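# Hot Drinks at the Shared Table: Notes for the Skillham Facilities Session
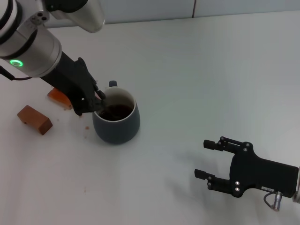

**Gerardo Gatti**
Head of Workplace Services, Landuso

## Opening (2 minutes)

Good morning. My subject is the condition of shared white tables after drinks have been served. I will cover surfaces, cups, and the duties of the person who leaves the table last.

Landuso is responsible for 300 shared tables across the Skillham and Hosport offices. Last year we received over 2000 requests for extra cleaning, and a large share of them concerned coffee and tea.

## The surface

- Direct attention to the slide. The mug is dark gray-blue outside and white inside, and still well filled with a dark drink.
- Point out the small brown crumbs and droplets near the mug and the nearer wooden block. On a white top, even marks of this size are easy to notice.
- State the rule: droplets are wiped at once with a damp cloth. Crumbs are collected by hand or with a dry cloth first, so that they do not smear.

## Cups and other items

- A cup should be no more than two-thirds full when it is carried from the kitchen.
- Keep drinks clear of wooden items. Unsealed wood takes up coffee quickly, and the stain generally has to be sanded out.
- Move blocks, trays and stands before wiping. Staff often clean up to an object and leave a line beside it.

*Pause for questions from the Hosport team. They asked in July about felt coasters. The answer remains that felt holds moisture and is not approved.*

## Responsibilities

Each table is checked at the close of the working day. On Friday, the check includes table legs and the wall behind the table. Cups with liquid in them are emptied in the kitchen sink, never into a waste bin.

The Lebrun building will adopt the same schedule after a trial period of 90 days. Supervisors there should send me their shift lists before the trial begins.

## Closing

Refer the audience to the printed checklist by the door. Collect the sign-in sheet before the break.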